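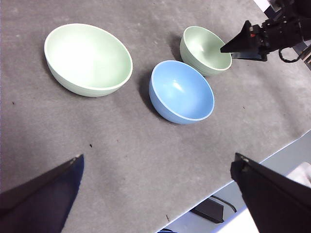
대전, 17/06/2022

양팔 그릇 포개기, 손목 카메라만 써도 되나요?

펠트새우
요즘 그릇 포개기 모방학습 돌리고 있어요. 손목 카메라로 보면 저런 그림이 나옵니다. 민트색 큰 그릇, 하늘색 그릇, 그 뒤에 작은 민트색 그릇이고 반대편 팔 손가락이 작은 그릇 테두리 바로 위까지 와 있는 순간이에요. 시연은 2,000개 모았고 정책은 Sekton 기본 설정 그대로예요. 근데 위에서 보는 고정 카메라를 뺐더니 오히려 성공률이 올랐거든요?? 저만 이런가 싶어서 올려봅니다.

mugi_77
오 저는 반대였어요. Mulligan 코드로 해봤는데 고정 카메라 빼자마자 두 팔이 서로 부딪히고 난리였음 ㅠㅠ 손목 시점에서는 상대 팔이 안 보이는 구간이 너무 길어요.

펠트새우
저 장면처럼 상대 팔이 시야에 들어올 때는 괜찮은데, 안 보일 때가 문제긴 하죠. 저는 관절값을 양쪽 다 입력으로 넣어서 버티는 것 같아요.

납땜하는곰
평가 몇 번 돌리셨어요? 설마 10번은 아니죠 ㅋㅋ

펠트새우
...조건마다 20번이요.

납땜하는곰
그럼 올랐다고 말하기엔 좀 이르네요. 그 정도 차이는 초기 배치 운만으로도 나와요. 저도 5월에 똑같이 신나서 글 썼다가 다시 돌려보고 조용히 지웠습니다.

mugi_77
저도 곰님 말에 한 표. 그리고 그릇 위치는 매번 어떻게 정하세요? 손으로 대충 놓으면 은근히 쉬운 배치로 쏠려요.

펠트새우
손으로 놓는데요... 찔리네요. 배치 목록을 미리 뽑아두고 두 조건에 똑같이 써야겠어요.

회색바닥
저는 생각이 좀 달라요. 평가 횟수도 횟수지만 그릇 안쪽 하얗게 뜨는 반사부터 보세요. 큰 그릇이랑 하늘색 그릇 둘 다 안쪽이 번쩍하잖아요. Fudell 쪽 조명 쓸 때 정책이 그릇 테두리 말고 반사를 따라가는 바람에 한참 헤맸어요. 조명 각도만 바꿔서 다시 돌려보면 금방 티 납니다.

납땜하는곰
조명까지 바꾸면 변수가 또 늘어나는데요. 저라면 조건 고정하고 횟수부터 늘려요.

회색바닥
동시에 바꾸자는 얘기가 아니라요 ㅎㅎ 따로 한 세트 더 하자는 거죠. 어차피 논문 쓰면 리뷰어가 물어봐요.

두번째손목
끼어들어서 죄송한데 시연을 3,000개로 늘리면 카메라 차이가 줄어들까요? Astavton 그리퍼로 비슷한 거 준비 중이라 카메라를 하나 더 살지 고민이에요.

mugi_77
제 경험상 개수보다는 실패했다가 다시 잡는 시연이 섞여 있는지가 더 컸어요. 카메라는 일단 사서 녹화해 두세요! 나중에 빼고 학습하는 건 되는데 없는 영상은 못 넣어요.

펠트새우
그건 완전 동의요. 저도 고정 카메라 영상은 다 남겨놨어요. 일단 배치 목록 만들어서 두 조건 다시 돌리고, 조명은 그다음에 따로 해볼게요. 결과는 이 글에 댓글로 달겠습니다.

납땜하는곰
실패 영상도 같이 올려주세요. 저는 그게 더 궁금해요 ㅋㅋ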